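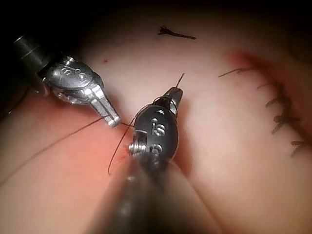
## Instrument replacement plan: suturing station

Two-instrument suturing. Silver jaws closed on the thread, black instrument with a white 5 on the head, a loop of thread around its left side. Finished stitches along the incision at right.

Page maintained by Reiko Onishi, Perneck surgical skills lab. Last revised 12/10/2019. The notes cover what we use at the suturing station, what wears out, and what we intend to buy. Prices are our quoted prices and exclude freight.

### Scope

The plan covers the instruments, suture and tissue supply for one console and one patient-side cart. The console itself is on the capital schedule and is not discussed below. Service coverage is listed only where it changes the instrument budget.

Three suppliers returned quotes: Dralidska for needle drivers and graspers, Lâm for suture and tissue material, and Plulto for tracking software. Dralidska quoted new and refurbished. The refurbished offer came with a shorter use limit and was set aside by Cường Khúc after he ran the cost per session.

### Instruments

- Needle drivers: 4000 per matched pair, new. Two pairs budgeted, one in use and one on the shelf.
- Refurbished pair: lower purchase price, higher cost per session. Not recommended.
- Spare jaw inserts: not sold separately. A worn jaw means replacing the whole instrument.
- Sterile adapters: carried over from last year, no purchase planned.

Jaw wear is the main cost driver. Holding thread repeatedly at the same point on the jaw face polishes the gripping surface, and the thread begins to slip during the second throw of the knot. Trainees tend to compensate by squeezing harder, and cable stretch follows. Hậu Khổng inspects jaws under magnification at the end of each block and records slip on a standard pull. An instrument that fails twice is retired even if uses remain on its counter.

Mixed pairs are acceptable for practice. For assessment, both instruments must come from the same purchase lot – differences in jaw closure are small, but the trainees feel them and the scores show it.

### Suture

Dark thread only. It reads clearly against pale tissue at the magnification we use, and cut ends are easier to find and clear. The undyed thread we bought in June was cheaper and we will not order it again.

Lâm quotes 299 per carton. Consumption has been some 200 strands per training block, including strands discarded for fraying or for tails cut too short. Quyên Vi has asked for a shorter precut length. This would reduce waste in interrupted stitching and make continuous closure impractical, so the order is split: two-thirds short, one-third standard.

Ordering notes:

1. Check lot dates before accepting a carton. Old stock is stiffer and holds a curl.
2. Keep cartons sealed until the block begins.
3. Log opened cartons against the station, not against the trainee.

### Tissue material

Supplied in chilled trays, ordered per block. Budget 700 per block, including disposal. The line is fixed and cannot be moved to instruments without a new request. Unused trays are not returnable.

### Tracking software

Plulto would replace the spreadsheet that holds use counts and inspection results. The quote is annual, per station. The open question is whether it can import counts from the cart without manual entry. Phúc Hà has the test license and will report before the renewal window. Until then the spreadsheet remains the record, and the software is carried as a pending item with no amount against it.

### Order of purchase

The first needle driver pair goes in with the opening order, along with suture for two blocks. The second pair follows when either instrument in the first fails its initial pull test – lead time from Dralidska has been five weeks, which is shorter than the interval between first and second failure in our records so far. Tissue is ordered at three weeks' notice.

If the total has to come down, remove the items below in sequence:

- Plulto license
- standard-length suture, beyond one carton
- second needle driver pair

Removing the shelf pair leaves the station without cover during an exchange. Assessment sessions would then have to be scheduled in the first half of the block.

### Open items

- Written confirmation of the use limit on new instruments. The quote and the data sheet give different values.
- Disposal terms for retired instruments. Dralidska offers a credit, amount not stated.
- Storage for the shelf pair. The present cabinet is shared with laparoscopy and does not lock.

Corrections to prices or lead times go to Cường Khúc. Requests for session time go through the lab calendar.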